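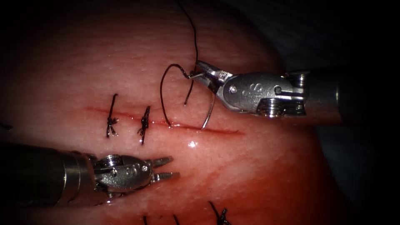

Stitchers wanted for a suture pad trial

Vadeck is looking for 15 people who can already tie an interrupted stitch and are hard to impress. We have been handed a practice pad called the Prevov, and we've been asked whether it teaches anybody anything. We don't know. The sales sheet says it "behaves like living tissue." We have read that sentence on a lot of sales sheets, and most of the pads behind it went in the trash.

The Prevov is pale pink with a dimpled surface, and it takes black thread well enough to show up every crooked bite. Looking right is the easy part. We want to know whether it tears when you pull too hard, whether the edges of a cut come together the way you expect, and whether your tenth knot on it is any better than your first. If the answer is no, we will write that down and publish it.

Who we want

Surgical residents, veterinary students in their clinical years, surgical techs and nurses who suture as part of the job. Retired surgeons are welcome. You should be able to place and tie an interrupted stitch without being talked through it. You don't need research experience, and you don't need to like simulation. A couple of doubters would be useful.

Please don't apply if you have been paid by Virnerier, the maker of the pad, or by anyone who sells a competing one. We will ask, and we will check.

What you'll do

You'll come in for 2 sessions at our Tosh building. In each one you close a straight incision with a row of interrupted stitches, using a curved needle and black suture, and trim the tails as you normally would. Then you fill out a form. The form is long. We tried to shorten it in January and lost the questions that mattered, so they went back in.

Spacing, bite depth and knot security get scored by two reviewers who won't know whose work they're looking at. You can see your scores afterward. Some people would rather not, and that's fine too. 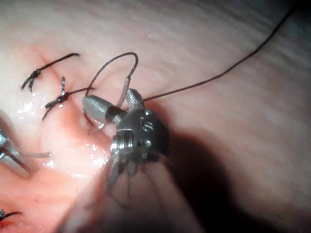
What you get

We pay $200 after the second session. Nothing is paid for one session alone, because a single row of stitches from you tells us very little. Parking is covered. You won't get a certificate, continuing education credit or a line for your resume, and please be wary of any pad study that offers you all three.

What we can't promise

We can't promise you'll get better at suturing. Scores on a pad may have nothing to do with how you close a real wound, and this study is too small to settle that. It may tell us whether the Prevov is worth a bigger one. Virnerier supplied the pads but has no say in the write-up and doesn't see your name.

How to apply

Send a short note to the Vadeck study desk with your role, your training so far, which hand you tie with and the last practice pad you used. Tell us what was wrong with it. Applications close 27th March. We read everything, but there are only 11 places left, and a long cover letter won't move you up the list.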